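Can a machine do the chores yet? A look at sorting, folding and fetching

From the members' newsletter, August 2023

A fair few of you wrote in after the January issue to ask the same thing in different words. We had run a short piece on robot vacuums, and the replies skipped right past the vacuums and went to the laundry. When will something fold the towels? When will something put the groceries away? One member who runs a small packing room wanted to know whether to hold off hiring and wait for a machine.

The short answer for the packing room is no, don't wait. The longer answer takes up the rest of this item.

It helps to split chores into two piles. The first is work where the job comes to the machine in the same shape every time. A dishwasher is the best example in most homes. You do the hard part, which is rinsing off the rice and getting the bowls to sit at the right angle, and the machine does the washing. Shop floors have had this kind of automation for decades. Leseo, who make shelving brackets, have one arm that lifts brackets off a belt and sets them in a tray. It has done that for seven years. If a bracket arrives upside down, the arm stops and a light comes on, and a person walks over.

The second pile is work where things turn up any old way. Nearly all housework is in this pile. So is a good deal of shop work that people call simple, like tidying a bench at the end of a shift or picking mixed stock out of a tub. A person does these jobs while thinking about dinner. A machine has to work out what each thing is, where it ends and the next thing starts, which part of it can be held, and how hard to squeeze.

Most of the effort at the moment is going into two-armed set-ups at a table. Two arms matter more than you might expect. Try zipping a jacket or opening a bread bag with one hand and you will see why. One hand holds and the other works, and they swap jobs without your noticing. The usual arrangement is a plain tabletop, a pair of arms with simple two-fingered grippers, and small cameras mounted near the wrists so that the machine can see what is between its fingers.
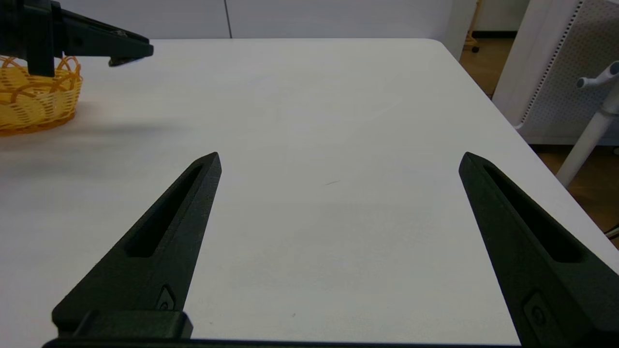
Baskets come up a lot in this work, and they are a good test because they look so easy. Putting an item into a basket is near the bottom of the difficulty ladder. The opening is wide, and a sock dropped from slightly too high still lands where it should. Taking one item back out is harder. Things settle and tangle, the sides get in the way of the fingers, and a gripper can catch on an open weave and drag the whole lot across the table. Moving the basket itself is harder again, as the weight shifts when it is lifted and the rim may bend.

Vidolex, who sell table-mounted arms to workshops and small warehouses, published their own test results earlier this year and we have read through them. Their system was asked to clear a table of 20 household items into a bin. On a good run it cleared all of them. On an ordinary run it cleared 13, and the ones left behind were much the same each time: anything flat, anything clear, and anything soft enough to fold away from the fingers. A person doing the same job would be finished in under a minute. The machine was a long way slower than that, and the report is frank about it.

Kahsay are taking a different line. They want a machine that folds, and only folds. Theirs will take a tea towel or a pillowcase laid roughly in front of it and fold it into quarters. It will not fetch the towel from the dryer and it will not put it in the cupboard. That sounds like a small return on a large machine, and for a household it is. For a motel laundry that does almost 300 towels a day it might be worth a look, provided there is someone there to feed it and carry the stacks away. We would want to see it run for a full shift before saying more.

As for fitted sheets, we have not seen a machine fold one properly. Plenty of our readers say they can't either.

The question of price comes up every time. We have left dollar figures out on purpose. What is on sale now is mostly aimed at labs and workshops, the quotes vary a great deal depending on what is bundled in, and anything we printed would be stale by the next issue. If you are asking for a quote, ask for the cost of set-up and support as a separate line. In our experience that is where the surprises are.

A few notes for members who are thinking about a trial in a shop or a packing room.

Write down the job as it is really done, including the odd bits. If your packer straightens bent flaps, pulls out damaged stock and answers the phone, those are three other jobs, and the arm will be doing none of them.

Ask to see the machine work with your own goods. Demonstration items tend to be firm, brightly coloured and easy to grip. Yours may be shiny bags.

Ask what happens when it drops something. Some systems will look for the dropped item and try again. Others carry on as though they are still holding it – we have watched one place nothing at all into a carton, very carefully, several times over.

Think about the room. These machines like steady light and a clear surface. A bench that gets full afternoon sun can be enough to upset the cameras, and a blind is cheaper than a service call.

Keep people's hands out of the reach of the arms, and get the supplier to show you the stop button before anything else. Make sure everyone on the shift knows where it is, casuals included.

For the home, there is less to say. Robot vacuums are good on hard floors and fair on short carpet, and the mopping ones have improved. Lawn mowers are worth having if your yard is flat. Window cleaners work on large plain panes and are a nuisance on anything else. Past that, we know of nothing we would tell a member to buy for general housework this year. A helper that will go from room to room picking up after the kids is still a research project, and anyone taking deposits for one should be asked some hard questions.

Poltden have said they will open their workshop to visitors in the new year, with a two-armed machine on show sorting small hardware and packing it into tubs. We have asked for a spot for members, and whether people can bring along something of their own for it to try. If they agree, details will be in the next issue. Start thinking about what you would put in front of it, and keep it to something that fits in a shopping bag.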